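The Place of the Joke in Public Speaking

Every February, the Potholm Speakers' Association reviews the guidance it gives to members who address dinners, retirements and school assemblies. One item returns each year: whether a speaker should open with a joke. The present guidance says that one should. It is the view of this writer that the guidance ought to be withdrawn.

The opening joke is a habit inherited from an era when the after-dinner speech was longer and the audience had fewer places to hear comedy. It was meant to settle the room. In practice it often does the reverse. Listeners who have only just put down their forks are asked to follow a story about a farmer, a bishop and a talking horse, and to laugh at a signal. Those who know the ending wait politely. The speaker then turns to the real subject with a phrase such as "but seriously," and the first two minutes are gone.

Merle Harawira, who edited the Association's handbook in 2000, defended the practice on the ground that a shared laugh creates goodwill. That is true of a good joke told well. Few of us tell them well, and the handbook's own selection – the parrot stories in particular – has not aged kindly.

Wubit Tilahun made a better case at the Sarumton meeting. Her speech on the closing of the Emham ferry contained no jokes at all for its first half, and then a single dry remark about the timetable. The laughter was long, and it belonged to the subject.

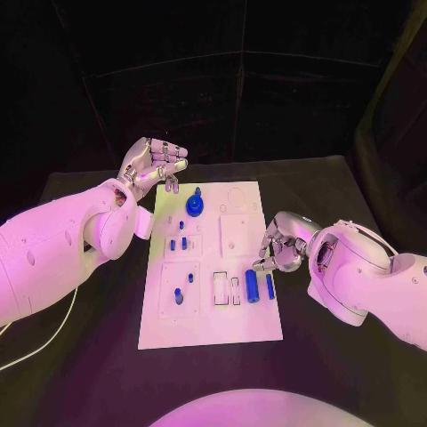 Should a nervous speaker prepare a joke in case the room is cold? A short true story is safer, as it still has some value if it draws no laughter.

Members at Prydderch have asked that the joke pages be kept as an appendix. I would not oppose that, provided that the parrots are removed.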